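Stana Learning Center News
Aug 11, 2023

Wooden Boards and Block Sets Added to the Lending Collection

The Stana Learning Center is pleased to inform members that its lending collection now includes wooden work boards and colored block sets. The additions were approved in May following a review of materials for early geometry, led by Morenike Iyamu, Head of Learning Resources. The collection as a whole now holds 859 items, all of which are listed in the catalog at the front desk.

Members who teach younger children had asked for a firm surface that could be moved from one table to another without disturbing the lesson. The boards were selected by Pentti Toivonen of the woodworking department. They are built from strips of wood glued side by side, and the color of the strips varies from one board to the next. Small dark marks and visible grain are natural features of the wood and need not be reported as damage. Splits, raised edges and loose joints should be noted on the return card.

Block sets are lent in cloth bags with a printed list of contents. Borrowers are asked to check the bag against the list before leaving the building and again before returning it. A lost block may be replaced at cost, and members should not substitute blocks from other sets. Boards should be wiped with a barely damp cloth and stored flat. They should not be placed in a sink or left near a heater.

The loan period is 27 days and may be renewed once by telephone or in person. Each member may borrow up to 2 boards at a time. Schools and day care programs holding a group card should direct larger requests to Yaowalak Prasertsri at the lending office, who will also provide the revised activity booklet on request. 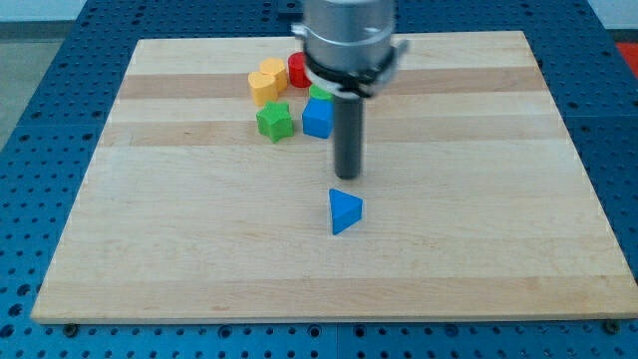 Lessons on position and shape are the main subject of the revised booklet, and teachers are encouraged to begin with a small number of pieces. Children can be asked to name a block by its color and shape and then to say where it stands in relation to the others. The blue triangular block, standing by itself on open wood in front of the darker strip, suits an opening question of this kind, and the bands of the board serve as reference lines when children describe what is nearer and what is farther away. Comments on the booklet may be left with the lending office during regular hours.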